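Robots have rules too, just like your swimming pool does! The one I like best at Kirkura is this: before a robot moves, somebody looks at the table through every camera it has.

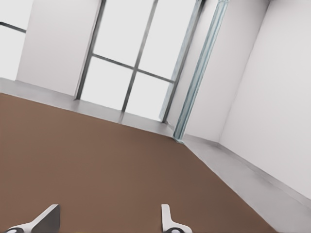
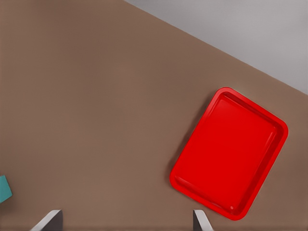
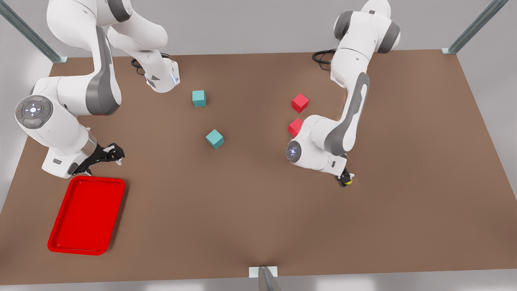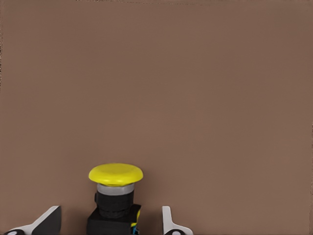
My own favourite rule is about stopping. Any robot that works near people needs a stop button, and it has to be big and easy to hit (even with your elbow!). Colour matters as well. If you looked at the wide yellow cap in the last picture, you'd spot it against all that plain brown in a blink, and a stop button should jump out at you like that. Real ones are usually red on a yellow background. We test ours every 7 days, and I always ask to be the one who presses it.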